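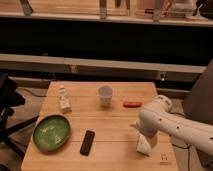
Capítulo 4
Comparação de garras em tarefas de mesa

Objetivos do capítulo

Ao terminar este capítulo, o estudante deverá ser capaz de:
- preparar uma mesa de ensaio com objetos domésticos;
- comparar duas garras com o mesmo braço e a mesma câmera fixa;
- registrar os resultados de forma que outra pessoa possa repetir o ensaio.

4.1 Por que comparar na mesma mesa

Os catálogos dos fabricantes informam a força e a abertura de uma garra, mas estes dados são insuficientes para prever o comportamento dela diante de um copo leve ou de um prato raso. Por este motivo, os capítulos seguintes utilizam sempre a mesma montagem, conhecida no curso como mesa de Trerville. O braço trabalha a partir do lado direito, e os objetos permanecem distribuídos sobre a madeira com espaço livre entre eles.

Os objetos foram escolhidos pela diferença de forma. O frasco branco é estreito e fica em pé, de modo que um toque lateral pode derrubá-lo. O copo translúcido oferece pouco contraste para a câmera. O controle remoto preto é baixo e está colocado na diagonal, o que obriga a garra a girar antes de fechar.

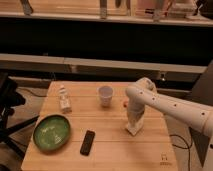

4.2 As duas garras do ensaio

Neste livro chamamos de Prornau a garra de dedos paralelos e de Coltska a garra de dedos flexíveis. Cada uma realiza 50 tentativas por objeto, com o mesmo controlador e a mesma velocidade. Uma tentativa é válida somente quando o objeto se encontra na posição inicial marcada na ficha. Se o objeto foi deslocado, é preciso recolocá-lo e anotar o fato.

Convém observar também a posição da câmera. Quando o antebraço desce na vertical, ele pode esconder uma parte de um objeto que está atrás, como acontece com a pequena peça vermelho-alaranjada. O estudante deve verificar, antes de iniciar a série, quais objetos ficam encobertos e em que momento do movimento. No ensaio Mokoena, discutido na página 121, este cuidado faltou e uma parte dos registros foi perdida.

A altura de aproximação merece igual atenção. Para a tigela verde, rasa e larga, a garra precisa alcançar a borda. Para o controle remoto, ela desce quase até a madeira, e um erro pequeno de calibração já provoca contato com a mesa.

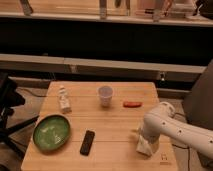 4.3 Antes de começar

1. Copie a ficha de ensaio do apêndice e preencha o nome da garra.
2. Confira a posição de cada objeto com a imagem de referência.
3. Execute 2 movimentos sem fechar os dedos e observe a distância até a mesa.
4. Anote a versão do controlador. Os resultados de versões diferentes não devem ser somados na mesma tabela.

A seção 4.4 apresenta o cálculo da taxa de sucesso e o tratamento das tentativas inválidas.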